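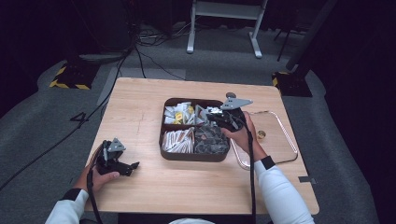

Caderno da oficina — sáb., 16 de junho

Contas antes do café, o que foi um erro. O trimestre fecha melhor do que em março, mas convém lembrar que março foi o mês em que paguei duas vezes o mesmo seguro e só dei por isso quando o banco me telefonou, muito delicado.

Encomendas em aberto: 52. A Yasaman garante que é um bom problema. A Yasaman não embala caixas.

A Musach voltou a subir os portes. Escrevi-lhes a pedir a tabela nova e recebi a antiga, com um sorriso no fim da mensagem. Entretanto a Tastport faz o mesmo percurso por menos, desde que se aceite que a recolha «de manhã» inclui as quatro da tarde. Vou experimentar com as encomendas pequenas durante duas semanas e depois logo vejo.

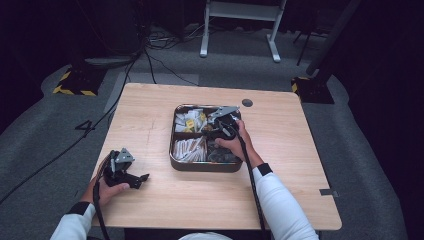 O preço do conjunto grande continua por resolver. Com a margem que temos, cada um que vendo deixa-me mais ou menos 198 cêntimos e uma dor nas costas. O Paavo quer arredondar para cima e não dizer nada a ninguém. Eu queria avisar os clientes antigos primeiro, por educação — e também porque o Hamidreza compra sempre dois e lê as faturas até ao rodapé.

Perguntar à contabilista se o armário novo entra como despesa deste ano. Perguntar também, noutro tom, se o meu quarto de hóspedes ainda conta como quarto.

Os miúdos saem às cinco na segunda. Não marcar chamadas com a Swanson para essa hora, como da última vez, em que negociei um desconto com alguém a tocar flauta ao lado. (Consegui o desconto.)
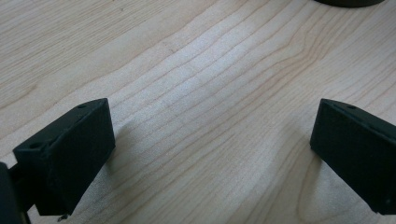
Ehsan Kordestani

Acrescento à entrada acima, já que o caderno é de todos: a fita-cola está na segunda gaveta, onde sempre esteve. O contrato da Nirkville chegou e falta assinar a última página. Deixei-o em cima do teclado, para não haver desculpas.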